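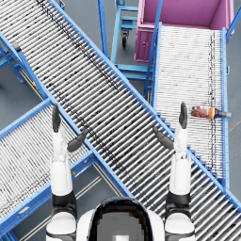
Conveyor junction, simulation view. Both hands open, one bottle on the right-hand roller bed.

PRILLITZ MATERIALS HANDLING
Pre-run inspection checklist: two-armed humanoid at roller conveyor junction
Cell: Zerwood, junction 17 (simulation model)
Controller: Skostari
Inspected by: Dezső Kovács
Reviewed by: Aksel Toft
Issue: February

Scope
Applies to the simulated cell before any program is released to the floor. Complete every line. Mark P (pass), F (fail) or C (pass with comment). A line marked F stops the release until it is rechecked by someone other than the person who made the correction.

Section 1. Start posture

1.1 Both hands open and empty at start. P

1.2 Hands apart, with no contact between thumbs or fingers. P
Comment: Thumbs point inward toward each other. Acceptable as a ready posture. It is not acceptable as a parking posture, where the thumbs are to be folded.

1.3 No part of either hand touching the rollers or side rails. C
Comment: Minimum clearance over the rail is set at 30 mm in the model. Clearance was read from the joint log, not judged from the camera view. An overhead view hides height and is not accepted as evidence for this line.

1.4 Both shoulders and elbows inside their soft limits. P

1.5 Head view covers both hands and the pick area. P

Section 2. Conveyors and frames

2.1 Every conveyor modelled with side rails on both sides. P

2.2 Rail height matches the site drawing. P
Comment: Drawing gives 550 mm from floor to top of rail. The first model used the figure from the Minami line and was corrected before this inspection.

2.3 Stepped rail included in the collision model. F, corrected, now P
Comment: The right-hand conveyor has a notched left rail where it runs beside the diagonal one. The collision shape had been simplified to a straight edge, which left each notch corner outside the protected volume. A. Toft rebuilt the shape and D. Kovács rechecked it. Simplified shapes may be larger than the part they stand for, never smaller.

2.4 Surface marks on the rollers treated as texture only. C
Comment: The dark streaks on the beds must not register as objects. Detection was run with the beds cleared and gave no false picks.

2.5 Gaps between conveyors marked as no-reach zones. P
Comment: A dropped item in a gap is a stop condition. The robot does not retrieve it. 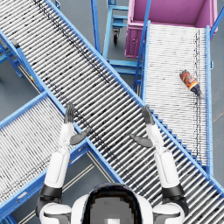
2.6 Frame legs and supports included where an elbow could pass near them. P
Comment: The elbow is the part most often left out of a clearance check. Attention goes to the fingers, and the arm behind them sweeps a wider path – particularly when both arms are over the same bed. Run the check on the whole arm from shoulder to fingertip.

Section 3. Items and containers

3.1 Item type agrees with the work order. P
Comment: Plastic bottle, lying on its side.

3.2 Item position on the bed within the permitted pick area. C
Comment: Bottle lies toward the right side of the bed. The right hand must approach from above. A sideways approach would put the fingers against the rail.

3.3 Item free to roll in simulation. P
Comment: Some test scenes have been submitted with the item pinned in place. These are rejected. A bottle on its side will move when touched and the grasp has to allow for it.

3.4 Bin modelled as an open container, with wall thickness. P

3.5 Wheeled cart included as an obstacle. C
Comment: Position is fixed in this model. Carts get moved on the floor, so the release note must state that the cart position is to be confirmed before each shift.

Section 4. Stops and speed

4.1 Emergency stop halts both arms together. P
Comment: Tested 200 times at random points in the cycle. Neither arm continued after the signal in any run.

4.2 Stop on one arm also stops the other. P

4.3 Grip held on emergency stop. P
Comment: Releasing on stop is permitted only by written variation – none is in force for this cell.

4.4 Restart needs a separate manual command. P

4.5 Reduced speed applied whenever both arms share a bed. F
Comment: The limit was set on the left arm only. Returned to A. Toft.

Result
Not released. One line open (4.5). Recheck section 4 in full after correction, as the speed and stop settings are stored in the same file. Sections 1 to 3 stand unless the model is changed.

Signed: D. Kovács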